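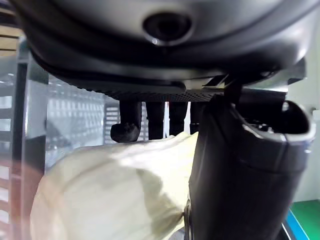 Gripper housing and fingers, seen from close up

Home | About Us | Our Watershed | Maps | Library | Contact

About the Wanari Creek Field School

The Wanari Creek Field School teaches people to read a creek. We run short courses in mapping, stream measurement and local geography for school groups, teachers and adults who live in the watershed or near it. The school opened in January with a single class on how to use a topographic map. We now run courses in every season except the weeks of high water.

Where we work

Wanari Creek starts in springs on the north side of Movar Ridge and runs 55 miles to the river. The upper part is steep and narrow, with a gravel bed and a lot of fallen timber. Below the old mill crossing the valley opens out, the slope drops, and the creek begins to wander. It has moved its channel several times, and the older courses can still be followed on foot as low, wet strips through the pasture.

The watershed covers 508 square miles. Most of the upper half is forest. The lower half is a mix of hay ground, small towns and road. Two larger streams come in from the west, Zovum Branch and the Little Movar. Zovum Branch carries more silt than the main creek, and after a storm the two colors run side by side for a good distance below the mouth.

What we teach

Our basic course takes 3 days. The first is spent indoors with maps and aerial photographs. After that, students go out to measure width, depth and flow, draw a cross section of the channel, and compare it with the sections drawn by earlier classes at the same spot. Students keep their own field books and leave a copy with us.

The longer course for teachers covers the same ground and adds soils, land use and place names. Several names in the valley have changed or are spelled more than one way on county maps. We keep a list of the versions and the maps they come from.

We also offer half-day walks along the lower creek. These need no background. Wear boots that can get muddy.

Records and library

More than 100 cross sections have been filed in our library, along with rainfall notes, survey sheets and a set of flood maps. The Trương Map Room holds the oversized sheets. Anyone may use the collection during office hours. Maps do not leave the building, but we can make copies of most of them for the cost of the paper.

How we are run

The school is a nonprofit. Course fees cover a little over half of our costs and the rest comes from grants and gifts. We do not take positions on zoning or water rights cases, though our records are open to all sides.

Visiting

The office is at the lower end of Mill Road, next to the footbridge. Parking is on the gravel lot across the road. When the creek is over the lot, use the upper entrance and walk down. Course dates and fees are listed on the Courses sheet, available at the front desk or by mail.

Page last updated February 16, 2020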